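Search this site
Search
Home News Visits Archive Contact

Two hours among the grippers

Malou Vigfúsdóttir doesn't care for the word "demonstration." "It sounds like something is going to be proved," she says. The Stenov open day in June had drawn 57 visitors, and most of them wanted to hold the gripper. She let them.

"Grown adults," she says. "They line up, they're very polite, and then they squeeze it at each other."
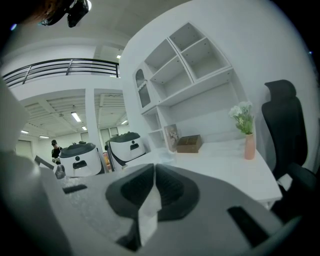 Tissue, she maintains, is harder than it sounds. A block stays the shape it was. Tissue has opinions. Her colleague Carol Inskip gives each visitor five tries and a short talk on patience - the talk is the longer part.

Did anyone ask about jobs? "Two people," Vigfúsdóttir says. "The rest asked if it could fold laundry." She told them to come back in nine years, and one man wrote that down.

The next open day will be at Haddad. Inskip is bringing more tissue.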